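Filed under: Home & Tidying, Step by Step

How to empty, clean and refill a storage cabinet in one afternoon

I put off doing ours for the best part of a year, and when I did get round to it I was finished before tea, so please don't let yours hang over you the way mine did. Everything below is the way I do it now, after plenty of muddling, and with thanks to my neighbour Petro Kushnir, who lent me his spirit level and then stayed to use it himself.

Before you start, clear a patch of floor at least as wide as the cabinet and lay an old sheet over it. You'll want a bucket of warm water with a small squirt of washing-up liquid, two cloths (one for washing, one for drying), a soft brush, a roll of masking tape and a pen. Put the kettle on as well, if you're anything like me.

Take everything out, starting at the top and working down, and put it on the sheet in rough groups – candles with candles, batteries with batteries, and so on. Try very hard not to stop and read things. I once lost a whole Sunday in March to a shoebox of old letters, lovely as they were, and the cupboard stayed exactly as it was. 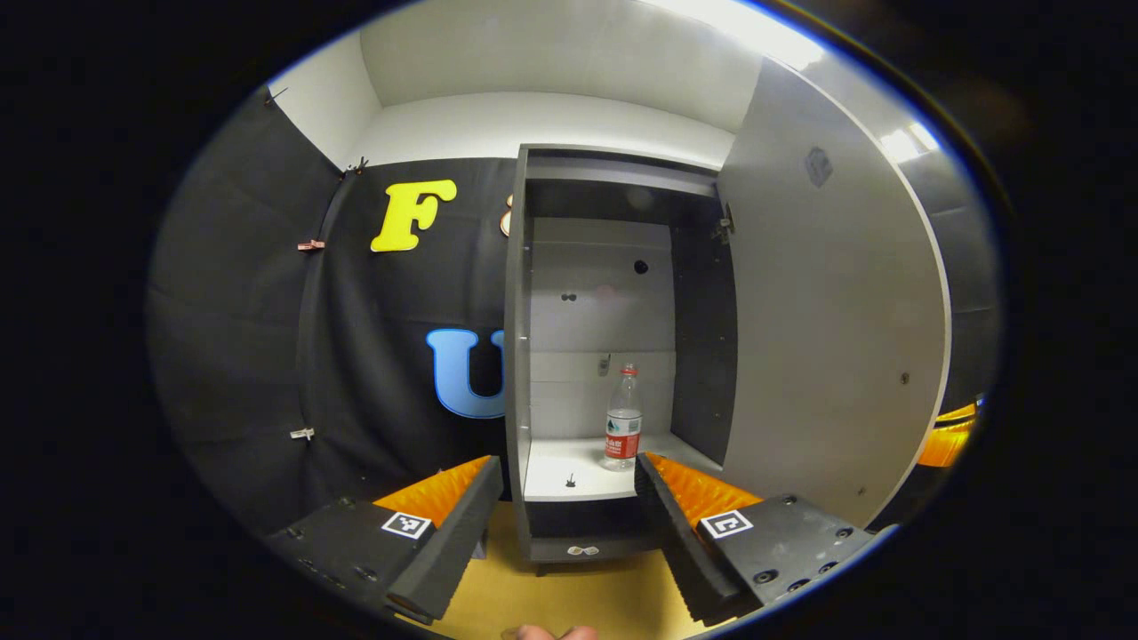 STEP TWO: WASHING IT DOWN

Open the doors as far as they'll go and brush out the dust first, paying attention to the back corners and the little ledge where the door shuts. Then wring your cloth out well and wipe from the top downwards. Painted cabinets don't mind a damp cloth but they do mind a soaking, and chipboard minds it very much indeed, so if you see water sitting anywhere, mop it up straight away. A bit of bicarbonate of soda on the cloth will usually shift sticky rings. Test it somewhere out of sight, though, as it can dull a shiny finish.

Dry everything with the second cloth and leave the doors open for 3 hours. I know that sounds a long time! I used to skip it, and I ended up with a stack of table linen that smelt of pond.

While you wait, look at the hinges. If a door has dropped a little, there is nearly always a screw on the hinge arm that will lift it again, and a quarter turn is plenty. Close the door, have a look, and turn it a bit more if you need to.

STEP THREE: PUTTING THINGS BACK

Go through your groups on the sheet and take out anything you haven't used since you moved in, or can't name. Heavy things go at the bottom, the things you reach for every day go at elbow height, and the Christmas dishes can live right at the top. Stick a strip of masking tape along the front of each shelf and write on it what belongs there. You can peel it off once the rest of the household has got the idea (in our house that took four weeks, and one of us still puts the string in with the napkins).

Leave a bit of empty space on every shelf if you can bear to. Something will turn up to fill it.

Augustina Quansah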